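Section 7. Clearing and Setting Out Your Table

Now that the legs are on and the table is standing on all its feet, it is tempting to pile everything back on top of it straight away. Please hold on for a little while longer! A quarter of an hour spent here, before the cups and the post and the odds and ends have found their way back, will save you a good deal of shuffling about later on, and it is quite a pleasant job if you sit down to it.

Before you begin

You will want a soft, dry cloth, a second cloth that you don't mind getting damp, and a chair of a comfortable height. Leave the table where you mean to use it. If you have a Relov top in white, have a look at it in daylight first, as the pale finish does show up smears that a lamp in the evening will hide from you.

CAUTION: Never drag the table across a wooden floor with things standing on it. Glasses tip, and grit under a foot will mark the boards. Lift it with a second pair of hands.

7.1 Clearing the top

1. Take everything off, even the small things you think you can work around. Lids and bottle tops are the worst for getting forgotten, so pop them all in one bowl.

2. Wipe the top with the dry cloth, starting at the far edge and bringing the dust towards you. Go gently round the rounded corners.

3. Follow with the damp cloth, well wrung out, and then dry the top again. Don't leave water sitting along the edges.

4. Look underneath while you are down there, and check that none of the fixings from Section 5 have worked themselves loose. A quarter turn with the key is usually plenty.

NOTE: Spray cleaners and dusting sprays should go on to the cloth and never straight on to the table. Keep the can upright when it isn't in your hand, and put the cap back on.

7.2 Setting things out

5. Sit down at the near edge, with your feet flat on the floor and your arms loose. Whatever you can touch without leaning forward is your near area, and it is best kept for your hands and whatever you are busy with.

6. Put drinking glasses a little way in from the edge, where a sleeve won't catch them. An empty glass is easier to knock than a full one, being so light, and a clear one on a white top can be surprisingly hard to spot.

7. Boxes and cartons go behind the glasses, towards the far side. Tall bottles and cans can go further back still, standing up if there is room for them.

8. Give small round lids a place to one side of the box. If they belong to a jar, you may as well put them back on it and be done.
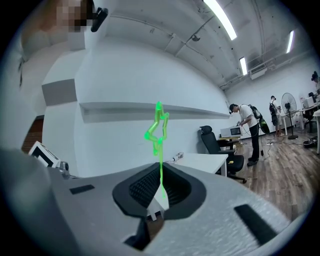
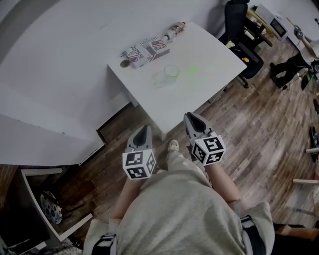

Photos: Jayasinghe

9. Once you are happy, get up, walk round to the other side and sit down again, if there is space for a chair there. You will see straight away whether the box is in somebody's way.

CAUTION: A bottle or can lying on its side will roll if the table is nudged. Stand it up, or lay it against something heavier, before you leave the room.

7.3 If you have a wall shelf as well

Many of our Mollurby customers have a long shelf on the wall near the table, and it is a great help to use the two together. Anything you reach for less than once a day can live up there, which leaves the table for the things you really do use. Put the heavier pieces close to the brackets and the lighter ones between them, and leave a finger's width clear along the front so that you can run a duster past without taking everything down. The shelf kit is part number 359 in the spares list and comes with its own leaflet.

7.4 Looking after it

Wipe the top over whenever it needs it, and go round the fixings again after the first month. If your table stands in a sunny window, turn it end to end every July so that the top ages evenly. Faint rings can generally be coaxed out with the Mendix cloth from your starter pack, using small circles and not too much elbow. For deeper marks, please see page 29 before you try anything stronger.

Folding the table away for storage is covered on page 17.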